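4. Laying out the parts before fitting

Berard Workshop Guide, bench section
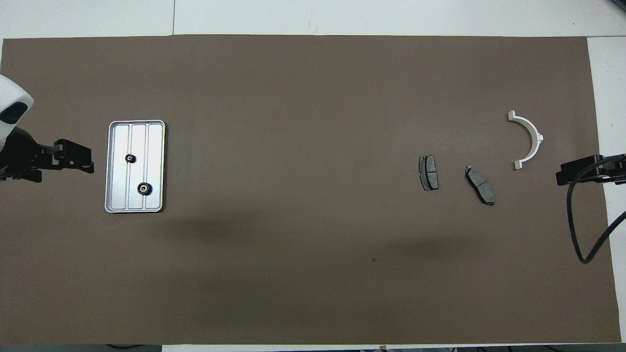
4.1 Setting up the mat and tray

1. Put the brown mat on the white tabletop. The catalog calls this kind of mat "non-slip." Push it with your palm before you believe that.

2. Set the metal tray on the left half of the mat with its channels running away from you.

3. Place both gears in the tray, hubs up, the smaller one toward the top left. The channels are too narrow to hold a gear in place, whatever the Zirico leaflet says about "secure storage." Lay the gears flat and don't tilt the tray.

4. Keep the brake pads out of the tray, on the right side of the mat. Leave the middle clear for the part you are working on.

Caution: Gear grease and brake pads don't mix. Wipe your hands before you touch a friction face. We have yet to see a "quick-dry" cleaner rescue a greasy pad.

4.2 Checking the parts

5. Compare the part numbers with your order slip. A matching box proves very little. Pankaj Nigam once opened a sealed one and found the wrong gear.

6. Turn each gear slowly under a lamp and look for chipped teeth.

Note: The 2000-hour service life printed on the gear packet is the maker's figure. Lukian Karpenko checks his at 300 hours, and we suggest you do the same.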